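From: Ming-te Hsiao
To: Westinholm collections list
Subject: Re: [westinholm] Humidity targets for boxed paper
In reply to: Talha Soomro

On the Grivwood store, Talha Soomro wrote:

> We have 196 boxes of parish and council papers on open steel shelving
> in a room with no air handling. The logger by the door swings between
> 41 and 68 per cent over a normal day in July. The old guideline on the
> wall says 50 per cent plus or minus five. Do we need plant to hold
> that, or does the boxing do enough? Also, is one logger enough? The
> architect wants an answer before he draws the ceiling.
>
> Talha

Talha,

The short answer is no plant on the evidence so far, but the evidence is one logger by a door, so I would not give the architect anything yet.

The plus or minus five figure was written for rooms with full air conditioning and has been copied into a lot of places that never had it. For ordinary rag and wood pulp papers the things to avoid are sustained periods above 65 per cent, where mould becomes a risk, and large seasonal drops that make coatings and adhesives brittle. A swing that comes and goes within a day matters much less, provided the paper is enclosed and reasonably full in its box. Parchment, photographs and anything with an iron gall problem should be treated separately. You didn't say whether the parish material includes any.

What the box does is slow the exchange. A closed carton packed with paper has a great deal of cellulose in it relative to the volume of air, and the paper gives up or takes in a small amount of moisture to keep that air where it was. The time constant depends on how full the box is, how well the lid fits and the board itself. In our own tests a well-filled archive box with a drop-front lid took more than a day to move half the distance to a new room condition. A nearly empty one did it in a couple of hours. People forget the second case when they quote the first.

Fit is the variable most stores could fix at no cost. Tuck-in lids leak at the corners, and they leak more once the tabs have been bent a few times. Board that has been crushed along a bottom edge also sits badly on the shelf and pulls the lid out of square.

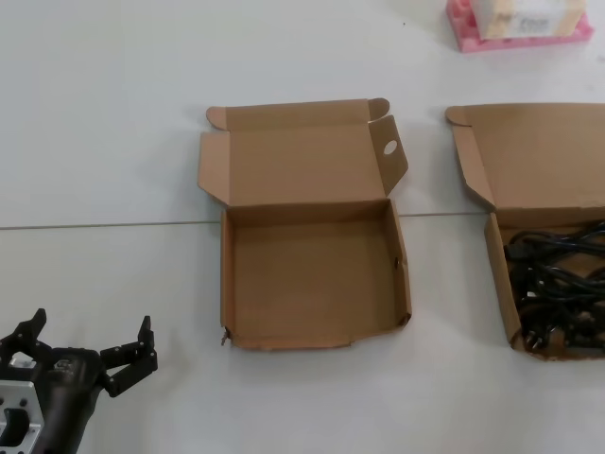 Filed under: Enclosures / Corrugated board / Lids and closures

On materials, plain brown corrugated is fine as a moisture buffer and poor as a long-term neighbour for paper. It is usually acidic and the lignin content is high. If your cartons are of that sort, keep using them while you do the survey, with the papers in buffered folders inside, and budget for replacement over a few years. Kolář board is what we moved to. It costs more per sheet, but the supplier will cut to size and the flutes hold up to stacking.

As to loggers, one by the door tells you about the door. My suggestion for a room of your size:

- 2 loggers in the room air, one low on an outside wall and one at the top of the centre run
- 2 in boxes, one full and one part-filled, on the same shelf
- sampling every 18 minutes or shorter, over a whole year if the architect can be persuaded, otherwise through winter and the first hot month

Calibrate them together in a sealed tub over a saturated salt before they go out and again when they come back. Ka-ming Hsiao has the procedure and will lend the tub. Drunance loggers have enough memory for 2,000 readings, so at that interval you would need to download them before day 25. Ours have overwritten themselves twice -- set a reminder.

If the full box stays under 60 per cent while the room peaks at 68, you can tell the architect that the ceiling should be insulated and the door sealed and leave the ductwork off. If it follows the room upward over several weeks, the problem is the building's moisture load, and a small desiccant dehumidifier with a drain will do more than a chiller.

So-ying Tam asked off-list whether silica gel in each box would be a substitute. I would say no at this scale. It needs regular conditioning, and a full box of paper is already doing the same job.

Hok-lam Mak has a spreadsheet that turns logger exports into daily means and a rolling average. I can forward it if you send me the file format.

Regards,
Ming-te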